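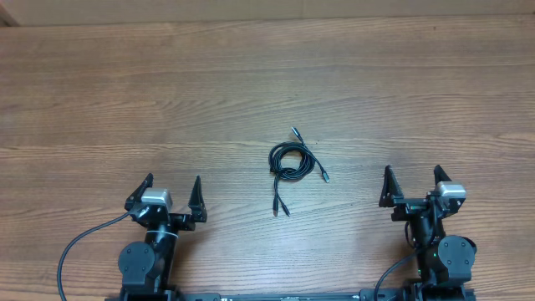

Figure 3. Coiled cable with four connector ends on the table top.

4. How visitors use the memorial

4.1 Setting and method

The Weavers' Memorial at Makcombe stands at the lower end of the market square, facing the old canal basin. It shows two mill hands, a woman and a boy, on a plinth of local sandstone. The town guide gives it half a page and most coach tours stop beside it. Earlier sections dealt with the commission and with the quarrel over where it should be put. In this section we turn to the people who come to see it now.

We watched the square from the covered steps of the corn hall during June. Each visitor or group was followed by eye from the moment they came within the paved circle until they left it. We noted how long they stayed, which side they stood on, whether they read the inscription and whether they touched the figures. People who crossed the circle without slowing down were left out. The final set holds 931 visits. School parties were entered as single visits, whatever their size, and are treated separately in 4.3.

We also spoke to 50 adults as they left. The questions were short and were asked in the same order each time. Nearly everyone we approached agreed to talk, although several members of one coach party had to break off when their driver called them back.

4.2 Where people stand

Most visitors came in from the Destbridge road and stopped first at the north side, where the woman's face is turned towards them. This is also the side shown on the postcards sold in the square. Many took their photographs from there and went no further. Those who walked round to the south side tended to stay longer, and it was among them that we found most of the readers, as the inscription is cut on the south face of the plinth.

The sculptor did not intend this. In his letters to the council, Kamil Kováčik asked for the main approach to be from the basin, so that the names would be met before the figures. The basin path was closed when the warehouses came down and has only partly reopened. A visitor arriving today therefore meets the work from behind, in the sense that Kováčik meant it, and the back has become the front.

Touching was common and followed a clear pattern. The boy's left hand is within easy reach and has been rubbed to a bright finish. Children went to it first, often before they had looked at anything else. Adults touched it too, usually after seeing a child do so. The woman's shawl, which is just as easy to reach, was almost always left alone. When asked about the hand, some visitors said that it brought luck, and two said that they had been told this by a guide. We have found no mention of the custom in the Makcombe papers before the square was repaved.

4.3 School parties

School parties stayed longest and stood closest. Teachers generally began at the inscription and worked round, which is nearer to the order Kováčik wanted. The worksheets we were shown dealt with the mill and its working hours, and said little about the sculpture as a made object. One asked pupils to draw the tools at the woman's belt. Several classes came on to the memorial from the museum in Trnka Street, where the plaster model is kept, and these pupils were more likely to notice that the boy's head was changed between the model and the bronze.

4.4 Limits of the record

Our counts cover one month in fair weather and say nothing about winter use. The view from the corn hall steps is also poor on the basin side, and short stops there may have been missed. Replies about luck and custom were written down in the visitors' own words and are listed by theme in the Index of Replies, last revised 3/13/26. Visits made after dark, when the plinth is lit, were not recorded at all.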